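Kitchen corner notebook, Tellow room
20/06/2023

Spent most of the morning on the white microwave, the one we have been calling Manar for reasons that go back to March and are not worth writing down again. I wanted to get the buttons into the notebook properly, so that whoever writes the reheating cards has something to go by and doesn't have to walk over and squint at the panel like I did.
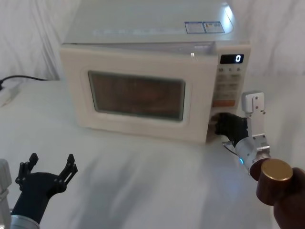
Manar on the table, display at 0. Orange button below the pale ones.

The time labels under the display read 10, 1 and 5, and I'd like the cards to use those same numbers, in that order, with no clever shorthand. The Ninh cards had 40 and 80 on them as plain seconds and I got muddled every single time - I suspect I wasn't the only one!
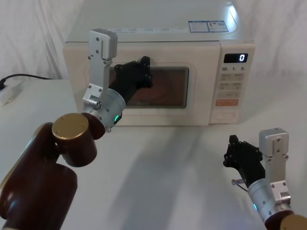 I'd also like the cards a bit bigger than last time, with a picture of the orange button in real orange, so it's easy to find when you have a bowl in one hand. There are 12 blank ones left in the Dreltaditz box, which should do nicely for a first set. Still to do: find the manual, and ask for a second cloth the same size as this one.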